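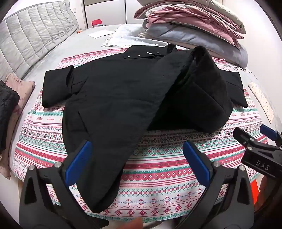 What our street throws out, and what I learned asking about it

Daryna Stetsiuk, Year 11 Geography, independent project

I picked clothing waste because my nan never throws anything away and my cousins chuck out a bag every season, and I wanted to know which of them was normal. My question was: how long do people in Tikelura keep their clothes, and where do the clothes go afterwards?

I made a paper survey with 14 questions (too many, I know, Ms Ngcobo did warn me) and handed it out at the Saturday market, at netball and through letterboxes. I printed 287 copies and got 195 back, which I was stoked with! A few had coffee on them and one had a very long message about school uniform prices, but I've kept them all in.

Results

Jackets and coats last the longest by miles. Most people said they'd had theirs for 6 years or more, and lots of them added a little note about where they bought it, even though I hadn't asked. T-shirts and kids' clothes go quickest. Socks were a mess because everybody read the question differently, so I've left socks out of the graphs.

The most common place for old clothes was the op shop on Numach Road, then hand-me-downs, then the bin. I expected the bin to come higher, and I reckon some people fibbed a bit, seeing as I was standing right there in my school polo. The letterbox surveys had more bin answers than the market ones, so maybe I'm right.

Mending was the bit I liked most. Plenty of people can sew on a button but hardly anyone will tackle a zip. A broken zip was the top reason for getting rid of a jacket, ahead of it not fitting and ahead of being sick of the colour. The alterations place next to the bakery told me zips are most of their winter work, and they get really busy from April.

Problems

My age groups overlapped (someone who's 30 could tick two boxes, whoops) so I couldn't compare ages properly. I also ran out of time to visit the tip. If I did it again I'd cut the survey in half, fix the boxes and ask people what they paid.

My full tally sheets are in the appendix, in pen, sorry about the handwriting on the Thursday ones.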